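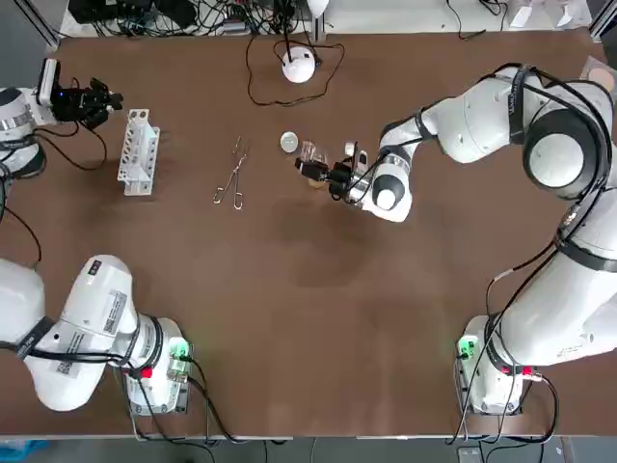

Protokoll der Projektbesprechung Parkis, Datensammlung Labortisch
Mai, Beginn 10 Uhr, Besprechungsecke neben dem Aufbau
Anwesend: Remigiusz Duda (Leitung), Abelardo Mosquera, Abdelaziz, die beiden Hilfskräfte der Frühschicht
Protokoll: Mosquera, mangels Gegenwehr

TOP 1 - Stand der Aufnahmen
Es liegen 1304 Demonstrationen vor. Das Ziel bleibt bei 3000, obwohl Duda diese Zahl ursprünglich nur als Platzhalter in den Antrag geschrieben hat. Gearbeitet wird derzeit an der Aufgabenfamilie Glasgeräte: Der rechte Arm hält den kleinen Becher knapp über der Tischplatte, daneben liegen Petrischale und Pinzette, und das leere Reagenzglasgestell steht beim linken Greifer. Abdelaziz berichtet, dass die Becher-Episoden inzwischen brauchbar aussehen. Auf Nachfrage präzisiert er »brauchbar« als »man erkennt die Absicht«. Die Anwesenden nehmen dies als Fortschritt zur Kenntnis.

TOP 2 - Qualität der Demonstrationen
Längere Aussprache. Das Modell lernt, was man ihm vormacht, also auch das Zögern vor dem Zugreifen. In der letzten Auswertung hielt der Arm vor jedem Griff inne, als müsse er erst eine Genehmigung einholen. Die Hilfskräfte räumen ein, dass sie das ebenfalls tun. Duda bittet um zügigeres Anfahren, aber nicht um Hektik. Mosquera fragt, wo die Grenze liege. Die Frage wird vertagt.
Beschluss: Episoden mit langem Stillstand werden künftig aussortiert. Misslungene Griffe bleiben erhalten, sofern im selben Durchgang nachgegriffen wird. Wer den Becher fallen lässt, speichert die Episode unter »Fehler« und nicht, wie zuletzt geschehen, unter »Ablegen, schnell«.

TOP 3 - Variation der Anordnung
Abdelaziz hat die Startpositionen durchgesehen und festgestellt, dass die Gegenstände fast immer in einer Reihe liegen. Menschen räumen offenbar gern auf, sobald sie sich beobachtet fühlen. Für das Lernen ist das ungünstig. Ab sofort wird nach jeweils 20 Episoden neu ausgelegt, und zwar nach der Zufallsliste aus Titance. Die Liste gilt auch dann, wenn das Ergebnis unschön aussieht.
Die Pinzette wird mal mit den Spitzen zur Tischrückseite, mal quer und mal umgekehrt hingelegt. Duda regt an, auch halb verdeckte Lagen aufzunehmen. Eine Hilfskraft regt an, dass Duda diese dann selbst vorführt. Beides wird ins Protokoll aufgenommen, beschlossen wird nur das Erste.

TOP 4 - Beschriftung
Die Textanweisungen zu den Episoden schwanken zwischen »Becher« und einem vollständigen Satz mit Nebensatz. Man einigt sich auf kurze Befehlsform, ein Verb, ein Ziel. »Bitte« entfällt. Mosquera formuliert 10 Mustersätze und legt sie in den Pover-Ordner, dessen Zugangsdaten Abdelaziz noch einmal verschickt - diesmal an alle.

TOP 5 - Kabel
Wie in jeder Sitzung. Am Greifer soll die Leitung so viel Spiel behalten, dass sie beim Drehen nicht spannt, aber nicht so viel, dass sie über die Gegenstände wischt. Wer die Schichten wechselt, prüft beide Arme vor der ersten Aufnahme. Der Vorschlag, den Bereich hinter dem Tisch grundsätzlich zu ordnen, findet allgemeine Zustimmung und keinen Verantwortlichen.

TOP 6 - Verschiedenes
Die Kaffeetassen bleiben außerhalb des Arbeitsbereichs. Eine davon ist in vier Episoden zu sehen, Abdelaziz sucht sie heraus.

Offene Aufgaben
Duda: Schwelle für Stillstand festlegen, Platzhalterzahl mit dem Geldgeber besprechen
Mosquera: Mustersätze, dieses Protokoll
Abdelaziz: Zufallsliste ausdrucken, Zugangsdaten, Tasse

Ende 11:20 Uhr, angesetzt war eine halbe Stunde.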